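Review: Dremov two-arm simulator, second release

3 December 2021

We bought the Dremov package in June to rehearse jobs before running them on our own two-arm machine. It does most of what we need. This review is mainly about the fault that kept us from using it for three weeks.

Setup is easy. The room editor is good, and you can hang pictures, change wall finishes and move panels without touching a config file. Rendering from the robot's own viewpoint is clear enough to plan reaches with, though the torso shell takes up a lot of the view when the head is tilted.

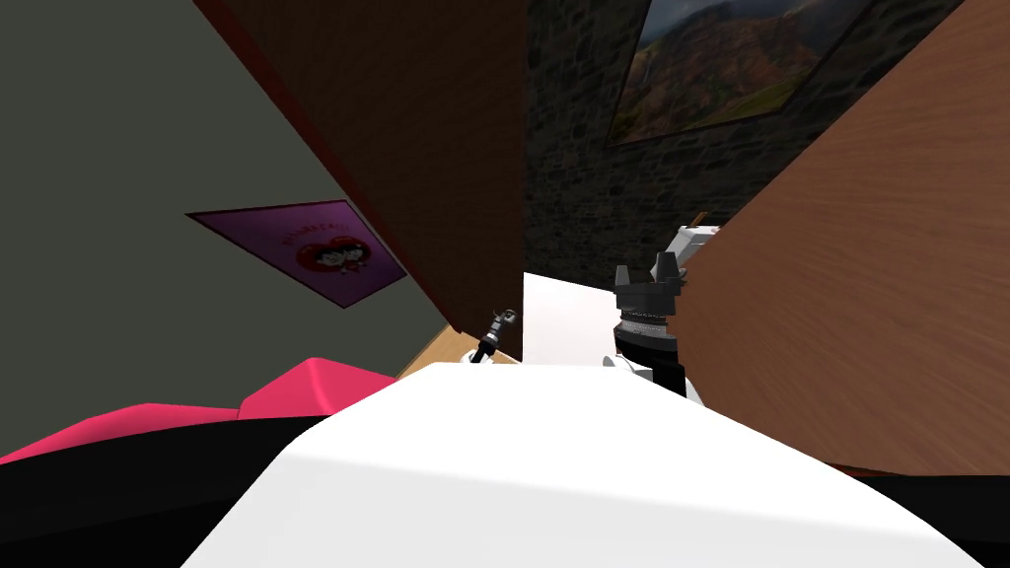
Warrier Automation Club — Test and Safety Group

The fault is in the collision check between the arms. If you pause a job and resume it, the check stays off for the left arm until the whole room is reloaded. There is no warning. Saron Kassa found it when one gripper passed straight through the other wrist and the log still said "clear." We repeated it on two computers.

In a simulator that costs you nothing. Send the same path to real arms and you break a wrist, or worse. Ilango Sastry now reloads the room after every pause and checks each path a second time in Trirer, our older planner, before anything is exported.

Dremov support answered in two days and confirmed the bug. The patch fixed the resume problem for us, but the log still doesn't record when the check is off — we have asked for that.

Good editor, fair price, poor logging. Don't use it as your only safety check.

Rating: 3 out of 5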